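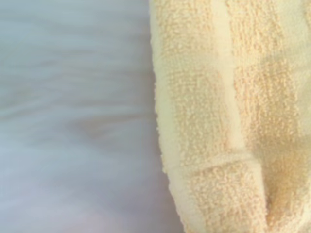 Zarex Appeals Kit, reviewed after two denials and one approval

My insurer turned down a biologic for my joints last spring, then turned it down again in June, and somewhere between those two letters I paid $80 for the Zarex Appeals Kit. A woman in my infusion group had used it and liked it. I went in expecting a folder of form letters with a logo on top. I'd say my expectation was two-thirds right, and the remaining third is why I'm bothering to write this up.

What you get for the money

You get a download and, if you pay for shipping, a printed binder. I got both because I fill things out by hand. The binder has 268 pages. That number is printed proudly on the sales page, and it should have warned me. Most of those pages are sample letters sorted by condition, and most of the sample letters are the same letter. I laid the rheumatoid arthritis one next to the Crohn's one and the differences were the name of the illness, the name of the specialist, and one paragraph on symptoms. The psoriasis letter still says "bowel" in one place. Somebody did a find-and-replace and went home.

Besides the letters there's a call log, a deadline calculator (a spreadsheet), a glossary, a guide to reading your plan documents, and a section called Going Public that I'll get to.

The call log

This is the best part of the kit and it's four pages long. Each call gets a half sheet: date, number dialed, name of the person, reference number, what they said would happen, when they said it would happen, and a box for whether it did. You're told to read back the last two items before hanging up and ask the person to add them to the notes on your account.

I thought this was fussy. I've been on hold with insurance companies since my twenties and I have a perfectly good spiral notebook. But the notebook has grocery lists in it, and when the June denial said my rheumatologist had never sent the step therapy records, I could turn to a sheet with a reference number and the words "records received, complete" on it. I quoted it in the appeal. I can't prove that did the trick. The approval letter doesn't say why they changed their minds, and they never do.

You could draw this form yourself in ten minutes. I'm telling you what's on it so that you can.

The deadline calculator

Don't use it. Or use it and then check it against your own denial letter, at which point you've done the work twice. You type in the date of the denial and the type of plan and it gives you a last day to file. For my plan it gave me a date later than the one in my letter. Not by much, but later is the wrong direction to be off in.

I wrote to support. The answer came from Hwa-young Byun, who was polite and quick and told me that the spreadsheet counts from the date you received the letter, while some plans count from the date printed on it. Fine. Then the field should say so. It says "Denial date." She said it would be fixed in the next version. I downloaded the file again in November and the field still says "Denial date."

That's the one item in this review I'd call dangerous. A weak letter can be followed by a better one. A late letter mostly can't.

The plan document guide

It's decent, if padded. It explains the difference between a formulary exclusion and a prior authorization denial, and why you fight them differently, in language my husband could follow without me translating. It tells you to ask in writing for the specific clinical criteria used in your denial, and gives you the wording for that request. I hadn't known to ask. What came back was a policy of several pages, and reading it with my doctor's nurse we found that I met every line but one, and the one I didn't meet was a drug I'd already tried under a previous insurer. That was the whole fight, right there, and we'd spent the first appeal talking about something else.

So the guide earned its keep with one paragraph. I do wish the paragraph had been on page one, and not behind a long introduction about how the system works and how the founders of Zarex feel about it. When you buy a thing like this you already have feelings.

The letters

Too long. I keep reading that personal stories move people, and maybe they do at a hearing, but the sample letters open with half a page on hope and dignity and family milestones before anyone mentions the drug. My doctor's office crossed out nearly all of it. The version we sent was a page and a half: the criteria, the one disputed line, the dates I took the earlier drug and what it did to my liver numbers, a sentence asking for a reviewer in the same specialty. Call log reference at the bottom. The nurse said it was the first one from a patient she hadn't had to rewrite from scratch, although she did rewrite the middle.

If you buy the kit, take the skeleton of the letter and leave the flesh.

Going Public

Now the part that made me want to throw the binder across the room. It's a section on what to do if you're refused a final time: write to your state representative, contact the drug maker, talk to a reporter, start a petition. Some of that is good sense. Patients have gotten prices and coverage moved by making noise, and I've signed plenty of those petitions.

But the drug maker advice is two sentences long, and it tells you to be grateful. Ask about their assistance program, thank them, share your story with them. Nothing about asking why the drug costs what it costs. Nothing about checking who's funding the patient group that's offering to help you. A kit that spends 27 pages teaching me to be tough with my insurer, then goes soft as butter once the conversation turns to the manufacturer, makes me look for a sponsor. I looked. The About page lists "industry partners" without naming any. I asked about that too, in the same email, and that question didn't get an answer — the deadline one did.

I'm not accusing anybody. My insurer and the company that makes my drug are both doing well out of me, and I'd like a guide that's suspicious of the pair of them.

Compared with the others

I also tried Rornitz, which is an app. You photograph your denial letter and it writes an appeal. It wrote mine in under a minute and cited a guideline my rheumatologist had never heard of and couldn't find. I deleted it. It also wanted access to my contacts, for reasons I can't imagine.

Ronditz is a person-to-person service where a former claims worker reads your file and calls you. Their quote for my case was $628. I've talked with two people who used it, one happy and one not, and the happy one had a much simpler denial than mine. If you have the money and no energy left, I understand the appeal of handing it over. I had the energy, just barely.

The free sheet from the Yensuk patient network is three pages, ugly, and photocopied so many times that the margins lean. It has the right advice about the date on the letter, and it tells you to request the criteria in writing on its first page. It doesn't have a call log. If Yensuk added one I could end this review there.

The binder itself

Since people will ask: flimsy. The rings stopped meeting after a month and the tabs are paper. Moving the call log sheets to the front helps, since you'll be reaching for those ten times more often than anything else. The download prints fine, except for the glossary, which runs off the right side on letter paper.

Would I buy it again

No, though I don't want my money back either, and I've gone back and forth on that. I got my approval with two pieces of this kit, a good nurse, and a rheumatologist who picked up the phone for the peer-to-peer call at seven in the morning. The approval is for a year. I've already written the renewal date on the kitchen calendar, counted from the date printed on the letter.

If you're at your first denial, start with the free sheet and make your own call log. If you're at your second and you can't get your thoughts in order, the Zarex guide to plan documents might be worth the price to you, and you should skip straight past the introduction. Leave the calculator alone until they fix that field.

Two and a half stars. I'll update if anyone ever writes back about the partners.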